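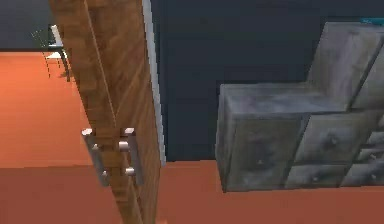 Door Opening in Simulation: Project Report
Mobile Manipulation Club, Clondport
Team: Marlene Brandão, Prapai Nilsuwan, Natanael Honorato
Advisor: Wagner Xavier

1. Goal

We wanted a simulated robot to find a door handle, take hold of it and pull the door open. The club does not own an arm that can reach a full-size door, so all the work this term was done in the simulator.

2. Scene

The room has an orange floor and dark walls. The door is wood with two vertical metal bar handles side by side. A gray cabinet with drawers stands to the right, and there is a chair farther back. Natanael set up the room. Prapai wrote the reset script, which changes the starting angle of the door before each run.

3. Method

Marlene's controller, Mitus, moves in three stages: approach, grasp, pull. Each trial had a limit of 40 seconds. We ran 3740 trials in July, most of them overnight on the lab computer.

4. Problems

The two handles are close to each other and look alike. Our first detector kept switching its target between them during the approach. We fixed this by locking the target once the gripper was within 12 cm.

The metal highlights also threw off the edge filter. Lowering the light helped, but we put it back to the original level for the final trials so the results could be compared with earlier ones.

5. Remaining work

Pulling is still jerky when the door starts nearly closed. Tarcísio Guimarães will take over the controller next term and try the drawers with the same code.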